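4.2 Who keeps the bracket

We now turn to the people who run the events, as opposed to those who enter them. The field site for this section was Arbridge, a town league for fighting and puzzle games, with the Flasa forum as its online half. Fieldwork ran to July. The forum dump was taken on 04/12/2020 and holds 2311 posts from 211 accounts, after removing duplicates and two spam threads.

First finding, and the plainest. Most of the posting is admin. Seeding rows, table swaps, who brings which monitor, whether the Huerta pads count as legal. Talk about play itself comes second. Almost 800 posts touch on the rules in some way, coded by the first author and checked by O. Palamarchuk. Disagreements settled by talking them through, no formal score worked out — see limits, section 6.

Second, seeding. Until the spring bracket the league seeded by hand. One organiser, one spreadsheet. Players grumbled but mostly went along with it, and several told us they liked having a person to argue with. The move to Utusis, which seeds from past results, was meant to stop the arguments. It moved them. Threads that had asked "why am I in that pool" now asked "why does it have my old results wrong", and the organiser was answering those as well, plus fixing the records. Work went up for at least the first few events. Kontogiannis makes a similar point for chess clubs (pers. comm.), though there the records were cleaner to begin with.

Third, late entries. We interviewed 19 players and organisers. Nearly all raised late entries without being asked, so it clearly matters more than our topic guide allowed for. The written rule is strict: no name on the list at noon, no match. The practised rule is softer. Regulars get let in, and travellers from out of town get let in. Newcomers mostly don't ask, becuase they have read the written rule and believe it. We think this goes some way to explaining why first-timers drop off after one event, but cannot show it from this data.

One more thing on setting. The organisers talk about the room a lot — sight lines, where the long tables go, how far a call carries. Fuller treatment in section 5, only flagged here as it bears on who gets heard when a call is disputed.

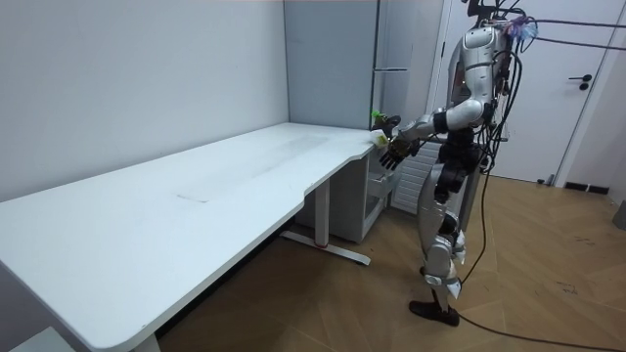
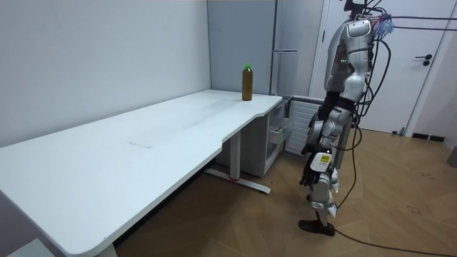 Figure 3. Humanoid robot beside a long white desk, two views.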